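Natari Assembly Works: Automation Working Group
Minutes of the meeting held on 5 December 2024
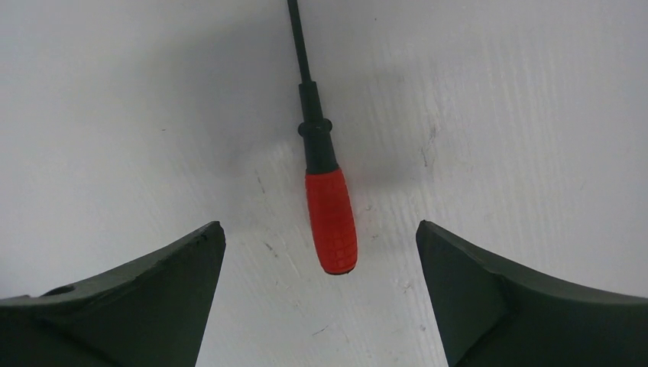

1. Minutes of the previous meeting
Agreed without amendment.

2. Cell 3, hand tool pick-up
The gripper trial on screwdrivers continues. Engineering reported 3,036 picks logged to date. Failed picks are mostly handles lying close to the edge of the bench. Operators asked that the stop button be moved to the left side of the cell. Agreed.
Action: Engineering.

3. Changes to duties
Tool laying-out will pass from the bench team to the cell when the Plisik line is converted in April. The 49 staff on the line keep their present grade and hours. Staff side asked who clears a fault during breaks. Management replied that a trained operator must be present and that break cover will be added to the rota. Staff side asked for this in writing.
Action: Management, before the next meeting.

4. Training
Training for cell operators is set at 80 hours, in working time. Night shift objected to sessions being held only on days. One night group will be added. The Lei handbook is out of date on restart after a fault and is withdrawn until corrected.

5. Import stores
Stores reported that mixed handle sizes in one delivery slow the cell. Purchasing to keep to one size per crate. The question of who sorts existing stock was not settled and is carried forward.

6. Any other business
Noise readings at cell 3 to be repeated with the guard closed.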